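Norndale College
Household and Care Services, Level 2
Unit 4 handout: Sorting and storing soft items
Unit tutor: Adesuwa Adeyemi

Students should read this handout before the practical session and bring it with them. It replaces the sheet issued in June.

4.1 Preparing the work surface

Clear the table before any items are brought to it. Wipe the surface and let it dry. One storage basket is placed on the table for each category of item, within easy reach of the person sorting. Baskets should be empty at the start and free of dust in the corners and around the handle openings.

4.2 Placing items in the basket

Soft toys are handled one at a time. Each toy is checked for loose seams, missing parts and marks before it goes into the basket. A toy that fails any of these checks is set aside for washing or repair and entered on the Presine record sheet.

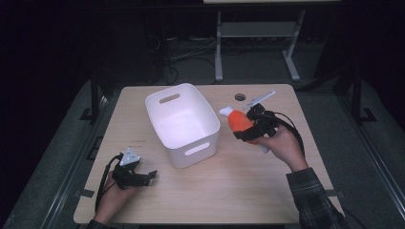
Larger toys go in first and lie flat along the base. Smaller ones fill the gaps. Items must not be pressed down to make room, and nothing should stand above the rim, as baskets are stacked on the shelves in the Ratanaporn Room at the end of the session. Long or tapered toys are best laid along the longer side.

4.3 Labelling

Write the category and your initials on the label. Full baskets are not to be lifted by one handle.

4.4 Assessment

Each student will sort and store one mixed set of soft items and submit a written account of no more than 667 words. Accounts should be handed to Chibuzor Omoregie at the department office. Students who miss the practical must arrange another session with the unit tutor before submitting written work.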